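I've been sleeping under the Didwood wool comforter since November, so I guess I'm allowed an opinion by now. It cost me 200 dollars, and I stood in the store for ages going back and forth (the Tomurlow one was 100 and looked pretty much the same, folded up on the shelf!).

First few nights, too warm. I'd wake up with one leg out. Then the cold came in and wow, I get it. It's heavy but it doesn't slide off, and my feet are warm in maybe five minutes. The corner loops are a bit skimpy though, and my duvet cover has snaps in the wrong places, so every Sunday I'm wrestling with it.

The smell was my big worry. There's a sheepy whiff when you unpack it, and mine took 9 days by an open window to fade.

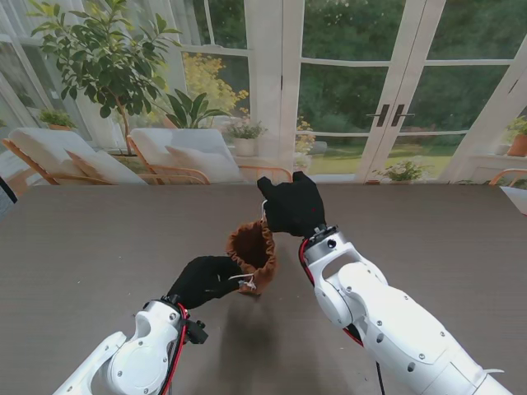 Washing is the other thing. The label says cool and gentle, and it needs a big machine, so I went to the laundromat. It dried flat over two chairs and came out a tiny bit lumpy at one end. I'd still buy it again, just maybe in the lighter weight.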